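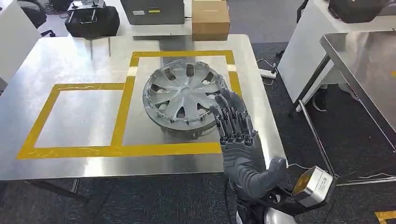
Hubcap inside the yellow tape on a steel worktable

How to plan a first day at the thermal baths in Plirberg

Many visitors come to Plirberg for one day only and they want to try every pool. I did the same on my first visit, and in the evening I had a headache and slept badly. After many visits I have a slower way to do it, and I write it down here for people who come for the first time.

Before you go

Ask your doctor first if you have heart problems, high or low blood pressure, or if you are pregnant. Hot mineral water feels soft, but it is hard work for the body.

Pack these things: two swimsuits, rubber sandals, a large towel, a bathrobe, a water bottle and a small bag for wet clothes. Leave silver jewelry at home. The sulfur in the water makes it dark, and my wife needed a long evening to clean one ring.

Eat a light breakfast. Bread, fruit or yogurt is fine. Do not go into the hot pools with a full stomach, and do not go hungry either.

Getting there

The bus from Stultby stops at the lower gate. From the stop you walk 700 meters uphill on a paved path. If walking is difficult for you, stay on the bus until the last stop, where the entrance is flat. Drivers can park behind the Mahama guesthouse, but in March part of this parking is closed for repair of the wall, so look at the sign at the turn.

Try to be at the door when it opens. The changing cabins near the garden are the warmest ones and they are taken early.

Step 1. Take a shower and rest a little

Shower with warm water and soap. Then sit down for some minutes in your bathrobe. If you walked up the hill, let your heart become calm before you enter any pool.

Step 2. Start in the mild pool

The mild pool is on the left after the glass door. Go in slowly, first the feet and legs, then the rest. Stay ten minutes. Keep your shoulders under water, but do not swim fast. This pool is for sitting and slow walking.

Step 3. Drink and lie down

After each pool drink a glass of normal water. I bring a bottle of 500 milliliters and fill it again at the tap in the hall. The fountain with the stone lion gives mineral water. It is very salty, and one small cup is enough for trying it.

Lie down for 30 minutes with a dry towel under you. I know this seems long when you paid for the ticket. Please do it anyway – the rest is half of the treatment, as the old guests say.

Step 4. Choose one hot pool

There are 4 hot pools, and for the first day I recommend only one. The round pool under the trees is a good choice, and it has a handrail on both sides. Stay five to eight minutes. If you feel dizzy, or if your heart beats quickly, go out slowly and sit on the bench. Tell the attendant when it does not pass.

Step 5. Cool down

Walk in the shallow cold channel up to the knees, two or three times. Put your robe on immediately afterward. Some people jump into the cold basin directly from the hot pool. I do not recommend this to beginners.

Lunch and afternoon

The café Plirkico has soup and simple fish dishes. Order something small and avoid wine until the evening. After lunch wait at least one hour, then go back to the mild pool for a last ten minutes.

A fellow guest, Alasdair Dalgleish, taught me not to shower with soap at the end. A short rinse with clear water is enough, and the skin stays smooth until the next day. If your skin is sensitive, use a plain cream without perfume.

The last bus to Stultby leaves from the lower gate at 6:40 p.m. Dry your hair well before you go out – there is always wind at the stop.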